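The Transfer Window, Such As It Is

Wolodcombe Basketball Club newsletter

By the time you read this, Owen will either be a Pillbridge player or he won't, and I will have been wrong in print either way. The league's registration deadline is midnight on Saturday, April 18, 2026. Our own print deadline, thanks to a planning process I had no part in, is the afternoon before.

For those who have been living somewhere more sensible, the story so far. Owen (everyone calls him that, the scoresheet included) told Lleucu Skyrme after the home defeat in March that he'd like to play somewhere he would get the ball a bit more. He said it quite politely. Lleucu, who has coached the men's first team through four seasons and two sprinkler incidents, told him she would think about it. She then thought about it out loud in the car park, and by Sunday lunch three clubs had been in touch.

Pillbridge are the favourites. They have wanted a proper scorer ever since their last one moved to Leeds for love, and their hall is nine minutes from Owen's front door if the level crossing behaves. Rhodri Eynon, who runs things over there, rang me to say that Pillbridge had made no approach of any kind. He then asked what size vest Owen takes.

The sticking point is what comes back the other way. Money doesn't change hands in this league, unless you count the transfer form, which costs 60 pounds and has to be signed by both clubs in black ink. What does change hands is people, and favours, and in one case a scoreboard. Pillbridge's opening offer was a reserve guard and first pick of the Thursday evening slots at the leisure centre. Lleucu wanted Samran Yimyam. Pillbridge laughed, and then stopped laughing when they realised she hadn't joined in.

You will remember Samran from the cup tie, when he took eleven rebounds off us while apparently thinking about something else. He is the sort of centre we haven't had since the old hall was pulled down. He sets a screen like a parked van. He also passes, a habit which might come as a shock to certain members of our back court, who have been raised on a different diet.

Would he come? I asked him, that being the sort of hard-nosed reporting you pay your subs for. He said he was happy where he was, but that our changing room had better showers. Make of that what you will. I have stood in both and he has a point.

There is a school of thought, led by Dwynwen Wogan from her usual seat behind the away bench, that we should keep Owen and give him the ball more. I put this to Lleucu. She pointed out that he already takes nearly half our shots, and that to give him more of it we would have to start playing with a second one. Dwynwen's answer was that we'd tried everything else.

I'm torn, if you want my opinion, and you've got this far. Owen is the best player we have had in years. He finished the season on 1310 career points for the club, leaving him well short of the record of 1758 but with plenty of time to get there if he stayed and somebody found him a knee brace that fits. On the other hand, we finished second from bottom with him, and I suspect we could manage that without him. There were nights this winter when four grown men stood and watched him dribble as if waiting for a bus.

A third possibility arrived on Tuesday, in the form of a three-club deal put together by Gwenllian Ifans on the back of a fixture list. Under this arrangement Owen goes to Pillbridge, Samran comes to us, and our spare forward goes to Proseo, the works team from the business park, who in return lend Pillbridge a guard and let everybody use their minibus. I have had it explained to me twice. The second time Gwenllian used salt cellars, and I did follow it right up until the pepper turned out to be the minibus.

Proseo are keen. Pillbridge say they are not opposed. Lleucu has gone quiet, and those who know her will tell you that this is when to worry. The spare forward, when I last checked, had not been told he was the spare forward, so if you drive him to training please keep the conversation general.

Whatever happens, training carries on as normal on Thursday at half past seven, with bibs provided. If you have a set of the green ones at home, and somebody certainly does, please bring them back washed. The end-of-season supper goes ahead too, and there are places left on the far table, near the kitchen. Owen has paid his deposit and says he is coming whichever club he belongs to by then. Samran has asked whether there is a vegetarian option, which Gwenllian is treating as a signed contract. 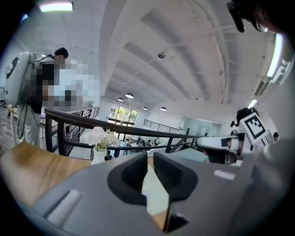 I've put him down for the mushroom thing. If the deal collapses he can still have it, but he'll be sitting with Pillbridge.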